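Plileveo Workshop Newsletter, April 2020
Folding tables: load, spacing and storage

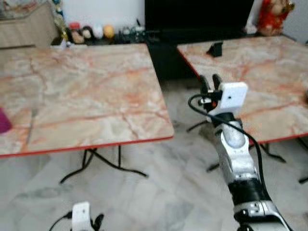 The stock of folding tables at the Drosisby site now stands at 119, following delivery of the last batch from Mikkelsen. All have been entered in the equipment register under the Adasum numbering, and the old paper list should no longer be used. Tables are to be set up as separate units with a clear gap between them. The crossed legs splay out underneath, so the space a table takes up at floor level should be checked as well as the space taken by its top. On the marble-patterned tops, the thin red trim along the edge serves as a convenient line for sighting one table against the next. Alignment should be checked from the near side, with the trim of both tables in view at once.

The pale tile floor calls for some care. Joints between tiles are not always level, and a table that rocks should be moved by half a tile and tried again before anything is put under a foot. Folded card is not to be used as packing. It compresses within a day or two and the rocking returns. Rubber pads 6 mm thick are kept in the drawer below the key cabinet.

Loading remains as set out in the July notice. Heavy items go over the legs and light items may go anywhere. Do not sit or stand on the tables, and do not drag them when loaded. Two people should carry each table, one at either end, with the top held level until it is clear of its neighbours.

Tops are to be wiped with a damp cloth and a little washing-up liquid, then dried. Scouring powder dulls the finish and lifts the edge trim at the corners. The orange veining hides tea stains well, and for that reason tops should be wiped whether or not they look dirty.

For storage, fold the legs fully, check that the catch has closed, and stack the tables on edge in the rack with tops facing the same way. The rack is rated at 500 kg per bay. Total spend on tables and pads for the year came to 3,899, delivery included, and no further purchases are planned. Faulty catches should be reported by register number, with the table left folded and tagged beside the rack.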